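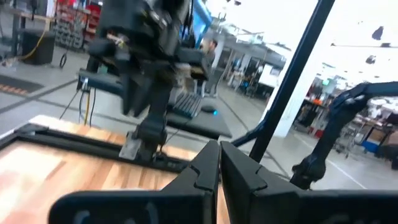
Most complaints about restaurant stoneware concern chips at the rim. Hamisi Minja, who has tested tableware glazes at Dredholm for nine years, thinks buyers look in the wrong place.

"The rim is where damage ends up," he said. "The cause is usually the fit between glaze and clay. If the glaze shrinks less than the body on cooling, it sits in compression and holds. Too much compression and it shivers off at the edges. Too little and it crazes."

His standard check is a thermal shock test. A fired piece is heated to 300 degrees Fahrenheit, held for 45 minutes and put into ice water. The cycle is run 6 times, with ink rubbed over the surface after each one to show fine cracks. Muli, the house body, passed with its current glaze in November. An earlier glaze did not.
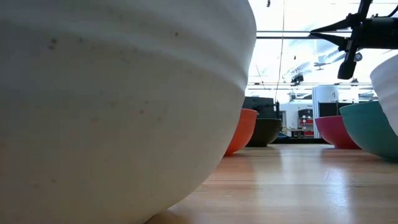
Kiprono Kirui disagreed on the value of the ink step, saying that delayed crazing can appear months after firing and that absorption of the bare clay is the better predictor. Minja accepts part of this.

"Absorption matters, yes. A body that takes up water will swell, and the glaze goes into tension. But I can run shock tests in a day — a boiling test for absorption ties up the bench much longer."

The next body to be tested is Vundetti, which has more silica. He expects to lower the expansion of the glaze to match.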